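From: Isamu Nishimura
To: Plisville Home Automation list
Date: January 24, 2019
Subject: Re: [plisville-auto] Will anything clear a bench yet?

Yu-ting Au wrote:
> I've been asked to talk to the seniors' group in June about help around
> the house, and I want to be straight with them. Everyone has seen the
> clips of an arm pouring a drink. What I need to know is whether anything
> you could buy or rent would put the kitchen back in order after lunch.
> I don't mean the floor, we all know the floor is done. I mean the stuff
> on the bench. Also, is the simulator work that Chow keeps posting worth
> mentioning, or is it just a video game?
>
> Yu-ting

Hi Yu-ting,

Short answer for your talk: no, you can't buy it. I wouldn't tell them it is a couple of years off either. People told my mother that about the dishes when she was still in her own house.

The longer answer depends on which part of the chore you mean. Picking up one known thing from a known spot is in decent shape. We have an arm at Claltivholm that moves cartons from a conveyor to a pallet all shift and hardly anyone looks at it any more. But the cartons are all the same size and they arrive facing the same way. A kitchen bench after lunch has none of that going for it.

On the simulator, I think it is worth mentioning. I've been running the Nurnano kitchen at home in the evenings. Chow's group uses the same package, with different rooms. The layout I have been stuck on this month has a white arm reaching over a dark marble counter, with a mixing bowl, a salt shaker, a spoon and a closed book to deal with. I'd call that an ordinary amount of clutter, probably less than most of us leave.
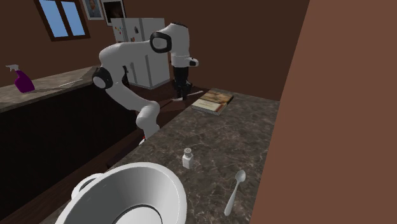

1. The book. This is the one I would talk about. A closed book lying flat gives the fingers very little to get hold of. A person slides it to the edge of the counter, or gets a fingernail under the cover, without thinking about it. My controller comes straight down on it and pushes. Out of the last 25 tries it got the book up 3 times, and one of those I wouldn't count if I were being strict.

2. The spoon. Better than the book but not good. If the fingers close across the handle it works. If they come in a bit off, the spoon spins away. Shiny things are also harder for a real camera than for a simulated one, so I would expect worse results on a real bench.

3. The salt shaker. Fine. It's small, it stands up and it has flat sides. If all you owned was salt shakers I could sell you a robot.

4. The bowl. Big and wide, so the only sensible grip is at the rim or the handle. Empty, it goes all right. I haven't tried it with anything in it, and the package doesn't do liquids in a way I would trust.

You'll notice all of that is picking up. Knowing that the book goes back on the shelf and the bowl goes in the sink is a separate problem, and at the moment I just type in where things go.

As to whether it is a video game: partly, yes. The physics is simplified and nothing is ever greasy. What you get for that is repetition. I have logged 3,513 attempts since I started, and I couldn't have done that with a real arm without wearing out the arm or the bench. How much of it carries over to hardware I can't tell you. Chow's people got theirs to carry over for blocks and mugs, after a lot of extra tuning. I haven't seen them claim it for books.

For the seniors, I would stick to things that work now. Robot vacuums, if the rugs are flat. Pill dispensers with an alarm. Voice control for the lights, which my uncle likes more than he lets on. A reaching stick from the chemist will do more for a person with a bad back than any arm on the market, and it doesn't need updates.

Happy to lend you the laptop for the talk if you want to show the kitchen running. Let me know soon, as I'd need to put a quieter fan in it.

Isamu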